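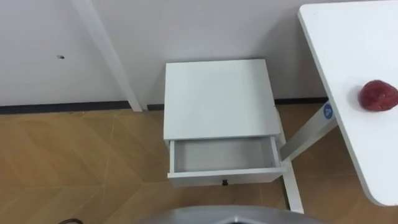 Getting the House Ready for Someone Coming Home From the Hospital
16 January 2025

Most families get a day's warning before a discharge, and some get a few hours. The tips on this page can be done in an afternoon with things you already own. They were put together by Yasmine El Ouafi, a discharge planner at Belkadi, with additions from readers in the Estotbridge area.

Ask before you leave the ward

Get the discharge papers in your hand and read them before anyone calls for the car. Look for the medication list, the follow-up appointment and a phone number that someone answers at night. If the list says "resume home medications," ask for each one by name. Doses get changed during a stay, and the old bottle in the kitchen still shows the old dose.

Ask if there is a fluid limit. Some heart and kidney patients are sent home with one, and it is often given in milliliters, which few kitchen cups show. If the limit works out to 1,000 ml a day, fill a marked bottle to that line in the morning and pour every drink from it, including the coffee water. Soup and gelatin usually count too, so take their share out of the bottle. The limit itself has to come from the care team.

The bed

Put the bed where the person can get out on their stronger side. Moving it a foot away from the wall is often enough. Satin sheets and slippery pajamas together are a bad mix for anyone who has trouble sitting up. Cotton on cotton grips better.

A folded bath towel under the fitted sheet, across the middle of the bed, saves a full change after a spill. Put a waterproof pad under the towel if you have one. Make the bed twice over if nights are difficult: pad, sheet, pad, sheet. At three in the morning you pull off the top set and go back to sleep.

Within reach

Keep water, tissues, glasses, the phone and a lamp switch where they can be reached lying down. Test it yourself. Lie on the bed and reach for each thing without lifting your shoulder.

Use a cup with a lid. Plug the phone charger in and tape the cord to the back edge of the table so it doesn't slide to the floor. A bell or a wireless doorbell button works for calling someone from another room, and the button kind can be pinned to a robe.

Medicines

Keep all current medicines together, in one box, away from the bathroom. Steam is hard on tablets. Anything that was stopped goes into a separate bag marked STOPPED, with the date, until you can take it to a pharmacy drop-off.

Write the schedule on one sheet of paper in large print and tape it inside a cabinet door. Leave a column for initials. When two people share the care, this prevents the double dose that happens when each one thinks the other forgot.

Faizal Halim, who looked after his father for a winter, sent us this one: take a picture of the sheet every time it changes. He was asked for the list at every appointment, and the paper was always at home on the cabinet door.

Floors and the way to the bathroom

Walk the route in the dark, slowly, with the lights off. You will find the rug corner and the shoe rack quickly enough. Take up loose rugs for now, including the one in front of the sink. Rubber-backed bath mats are fine on a clean, dry floor.

Put a night light at the bedroom door and another in the bathroom. If the walker won't fit through the doorway, offset hinges gain you an inch or two — measure the walker at its widest point before buying them. Towel bars are not grab bars and will come out of the wall under a person's weight.

Cleaning

Ordinary dish soap and warm water will take care of most surfaces. For light switches, faucet handles and the commode, follow with a household disinfectant and leave it wet for as long as the label says. Never mix bleach with ammonia or with anything acidic, such as vinegar or toilet bowl cleaner.

Wash soiled sheets on their own. Rinse them cold first and then wash warm. Hot water on a fresh blood or protein stain sets it.

Borrowing equipment

Before you buy a shower chair or a raised toilet seat, call the Stukevska loan closet. It has 700 items on its shelves and lends most of them at no charge for up to three months. Hospital beds are the exception and have a waiting list. One family told us they were quoted $1,695 for a bed they needed for five weeks, so it is worth putting your name down early.

Check borrowed equipment at home. Rubber tips on canes and walkers wear smooth, and new ones cost a few dollars at a drugstore. Look for the weight rating on shower chairs; the light folding ones may be rated for only 200 pounds. Tighten every screw and sit on the chair yourself before it goes in the tub.

Paper

Start a folder on the first day. Discharge papers go in front, then bills, then insurance letters, newest on top. Don't pay a hospital bill until the insurer's statement for the same dates has come and you have put the two side by side. Write down the name of everyone you speak to and the time of the call.

If you have a tip to add, leave it at the Prallorano library desk or send it through the contact form. Please say which kind of care it was for.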